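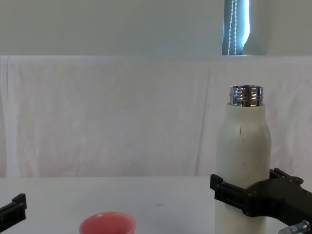
Cream bottle, cap off, metal threads at the neck.

Ticket 2151
Status: open, was closed, open again
Opened by: Wian Mkhize
Site: Waltton building, second floor kitchen
Equipment: Seston under-sink filter, Grasa faucet (the small one, left of the main one)
Subject: filtered water slow, tastes like metal / plastic, spits air

Original report

Filtered tap has gone slow since the cartridge change. Used to fill a 12 oz cup while you stood there, now you can go read the notice board. Also spits when you first open it. And the taste. Somebody said pennies, I would say garden hose. First pull of the morning is the worst, after lunch it's nearly ok. Main faucet is fine hot and cold, good pressure. Ice maker is on a different line, also fine.

Light on the filter head is green. Did not reset it myself.

People have gone back to filling bottles at the main faucet, so not an emergency, but would like this fixed before the floor upstairs moves down with us.

Reply from Chow Facilities, 9:15 am

Thanks Wian. Please check the following before we send someone out:
Is the cold shutoff under the sink open all the way?
Was the new cartridge flushed before use? Sheet says run until clear, then keep going.
Is there a kink in the tubing behind the trash pull-out?
Any leak at the head?

Wian, 10:40 am

Shutoff open. Handle is lined up with the pipe.
Flushed, don't know. I wasn't here for the change and the work order just says "replaced". No note.
Tubing: there IS a bend behind the pull-out where the slide pushes it against the cabinet wall. Not a hard kink. I moved it and zip tied it to the drain pipe for now. Flow maybe a bit better, could be wishful.
No leak. Paper towel under the head all this time, dry.

Also noticed the aerator on the Grasa faucet is hand tight and crooked. Took it off. Bits of black grit in the screen, like pepper. Rinsed it and put it back straight.

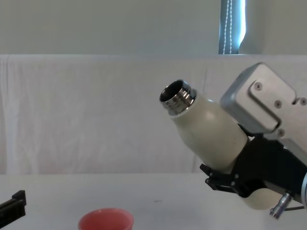
Flush test, Wednesday

Ran the filtered side wide open into the sink. Aerator off. First water out gray, with fine black specks, then cloudy, then clear. Spitting stopped once it cleared. Left it running a good while after that because the sheet wants it and I had emails to do anyway.

Shut off, waited, opened again. No spit. Clear.

Taste after flush: better. Still something there but not the hose. I'd say the black stuff is carbon dust off the new cartridge and it was never flushed. Chow please confirm, I'm guessing from the sheet.

Flow still bad. Timed it with my phone, 40 seconds for the 12 oz. Did it again to be sure, same.

Reply from Chow Facilities, 2:05 pm

Yes, gray water with black specks on a new carbon cartridge is normal and harmless, it should have been flushed at install. Sorry about that. I've asked the crew to write it on the work order from now on.

On flow: can you get a pressure reading? There should be a screw-on gauge in the gray tool bag in the second floor closet. Put it on the utility sink, that's the same cold line.

Wian, 3:30 pm

Gauge was in the bag, took me longer to find the bag (it's in the THIRD floor closet now, fyi). Utility sink reads 40 psi with nothing running. Drops a little with the main kitchen faucet open, comes right back.

So supply is ok? Nothing in the Seston sheet says 40 is too low.

Things tried so far, so whoever comes doesn't repeat them:
shutoff open and closed a few times
tubing moved off the slide
aerator cleaned, also ran without it, no difference
flushed
cartridge out and back in, quarter turn until it stops. Felt gritty going in, didn't like that

Reply from Chow Facilities, 4:10 pm

Supply pressure is fine. If it felt gritty going in, please pull it again, wipe the two o-rings and check they are seated flat. Also look inside the head for the foil or plastic plug the new cartridges ship with. People miss it. Turn off water first and open the faucet to let the pressure out.

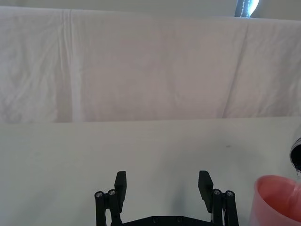 Cartridge pulled again

Water off, faucet open, pulled it with a bowl under. Quite a bit came out, more than the bowl wanted.

Found it. There's a shipping plug on the outlet side, clear plastic, and half of it was torn and folded down into the port. So the water was going past a flap. Must of torn when it was twisted in the first time. Pulled it out with needle nose pliers in one piece plus a sliver. Checked for more slivers with a flashlight, none I could see.

O-rings: top one fine. Bottom one had a bit of the same plastic stuck to it, that's the grit. Wiped both, dab of the silicone grease from the bag, back in. Smooth this time.

Water on slowly. No drip at the head. Flushed again, short one.

Flow is back. Didn't even bother timing it, it's obvious.

Status changed to: closed, 5:20 pm

Wian, next morning, 8:00 am

Reopening sorry. Flow still good, no leak, towel dry. But first pull of the day still has that taste. Much fainter. Goes away after you let it run a little. Had two people try it blind against the main faucet and both picked it out on the first pour, neither could on the second. 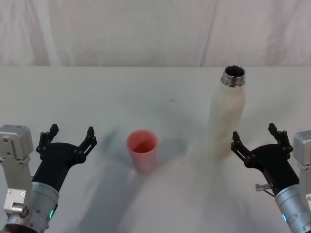 Pink cup and tall cream bottle on the white table.

Questions for Chow:

1. Is it just water sitting in the tubing overnight? The run from the filter to the Grasa faucet is way longer than it needs to be, there's a whole loop of extra behind the drain pipe. Can it be cut down?

2. Tubing looks newer than the rest. Was that replaced at the same time as the cartridge? If yes maybe that is the plastic taste and it wears off.

3. Did the third floor get the same install? Somebody should check for the plug up there too.

Reply from Chow Facilities, 11:25 am

1. Most likely, yes. We can trim the loop, adding it to the visit.
2. Checking with the crew. New tubing can taste for a while. Run it until cold in the mornings and see if it fades.
3. Same crew, same day, so yes we will check it.

Leaving the ticket open untill the visit. Please keep the torn plug, the supplier wants to see it.

Wian, 11:30 am

Plug is in a sandwich bag taped inside the cabinet door. Sliver too. Gray tool bag is back in the second floor closet, please leave it there.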